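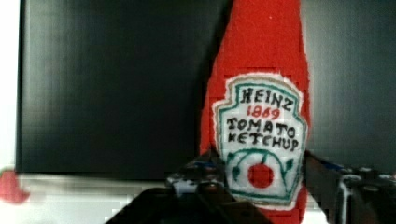 I have been sewing food again, and I am having the best time! It started with a fried egg (two circles, a yolk, done in one evening) and then I got ambitious and decided that what my pretend diner needed was condiments. Ketchup first, obviously. You can't open a diner without ketchup.

The thing I love about a classic ketchup bottle is how little you need to get it across. Red, tall, a bit narrower as you go up, and a big white keystone label on the front, and everybody knows what it is from across the room. So the outline can be as wobbly as you like. The edges on felt go fuzzy the minute you handle them anyway, and I've come to like that a lot. It makes the whole bottle look huggable.

The lettering is where I get nervous. Black capitals for HEINZ, a little red 1869 under it, then TOMATO right across the label, and KETCHUP below that, where the letters always want to bunch up on the right-hand side. My friend Su-chen Au pencils her words on scrap paper before she goes anywhere near the fabric. I keep meaning to try it! The green is the fun part: a thin line just inside the edge of the label, then some curly stems and leaves, and one fat red tomato sitting at the bottom. I could draw those leaves all afternoon.

Mwanaisha Mussa wrote to ask what I do about frayed edges on white fabric. A tiny bit of glue on the end of a toothpick, if it bothers you. I leave mine alone.

I'm up to 13 foods now, counting the pancakes as one, and the shopping list for December is already taped inside the cupboard door. Mustard is next (same idea, yellow, much pointier top), and after that a milkshake with a straw, if I can work out how to keep the straw standing up. Pipe cleaner? Wire? If you've made one, please tell me how you did it!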